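4.2 Shared kitchens and the unowned repair

Our second data set covers 93 office kitchens in Pirstead and Ploston, and the small faults reported in them over eight months.

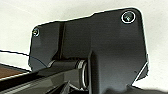
Reporting is where good intentions go to rest. Jankauskaitė found that staff mention a fault to each other long before they mention it to the landlord, and our logs agree. Hardware fares best: a black metal bracket with a screw set in a bright round rim looks like somebody's job, and gets reported as such. A dirty mug looks like everybody's.

Of 265 reports, only 7 concerned dishes.
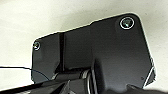 Figure 3a. Black plate with two round screws, seen from below.

Gadov's older survey blamed laziness -- a popular theory among people with private kitchens. We suspect the reporting form, which asks for an asset number. Mugs have none.
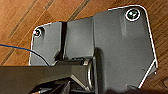 Figure 3b. Dark gray bracket against a wood surface; recessed screw near one corner.

Signs did not help. Sites with a polite notice did no better than sites without, and sites with a rude one acquired a second notice complaining about the first.
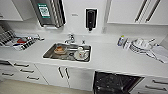 Rotas fared slightly better, at least until Thursday, when most respondents believed the week's turn had passed to someone else. We return to rotas in Section 5.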